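Cikodlow personal alarm, second look
Halldóra Hjaltested, 16 January 2018

Bought after the bag snatchings on the Lindville night trains. Three students knocked about in a month, one with a broken wrist. So, an alarm. Clips on a strap, pull the pin, it screams.

Loud? Yes. Tried it on the platform at Clellside with the guard's OK and heads turned at 36 paces. Inside a moving coach, less good, wheels drown it past the doors. 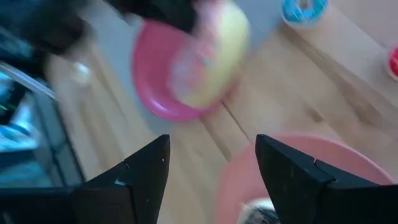 Pink dish on the wood tabletop.

Pin is stiff. Took me two goes with gloves on, and you won't get two goes if someone has hold of your bag. Battery lasted 17 days with the test button pressed every morning. Box says 100. Hm.

The clip is the weak part. Mine snapped off a backpack strap in the first week, replacment came quick, no arguing. The new one has held so far.
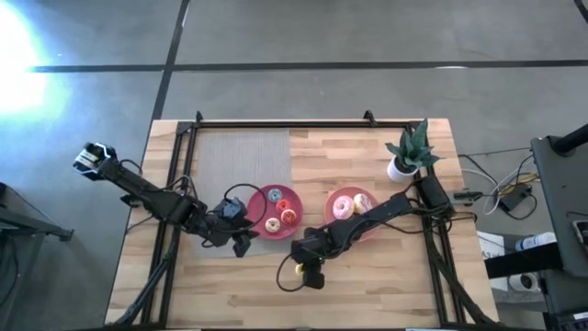
LINDVILLE STUDENT UNION | Travel Safety Team

Price about 57 with the spare battery, which you'll need. The whistle that comes with it is junk, dont bother.

Would I buy again? For walking home from the station, yes. For the train, sit near the guard and keep the thing in your hand. Three out of five. Will check the clip again in March.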